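Recording picture frame episodes on the Kiltside cell

Before you start, lay the frame on the floor between the two arms, backing side up. Change the angle from one episode to the next.
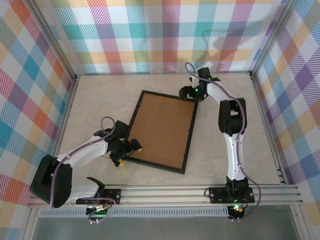 Record 30 episodes per set. If a grip slips, keep going – recoveries are useful examples too. 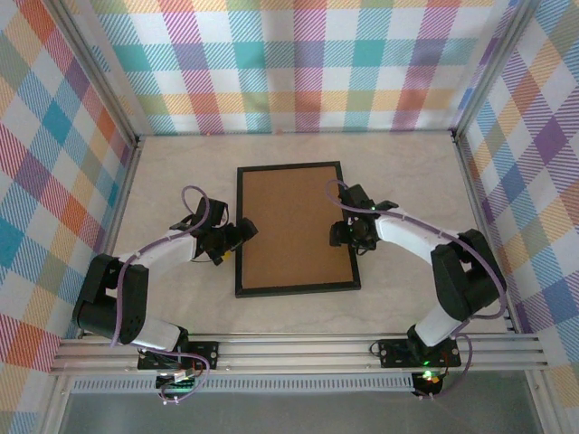 Check both wrist views before saving. The yellow fingertips should show along the bottom edge. Drop any episode where a wrist video is missing.

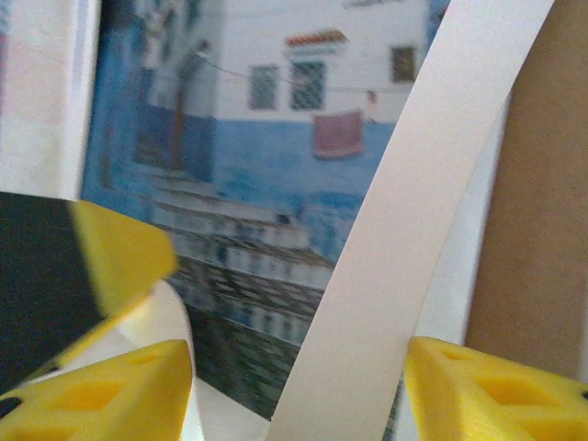

Wrist view with the street photo behind the fingers

Tag each episode by stage, and note any stretch where a wrist view shows little but floor or backing. 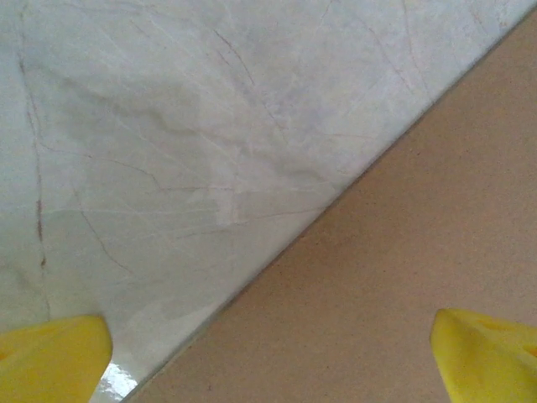
Wrist view, pale veined surface on the left and plain tan on the right

Upload the set to Sosamine and log the episode count.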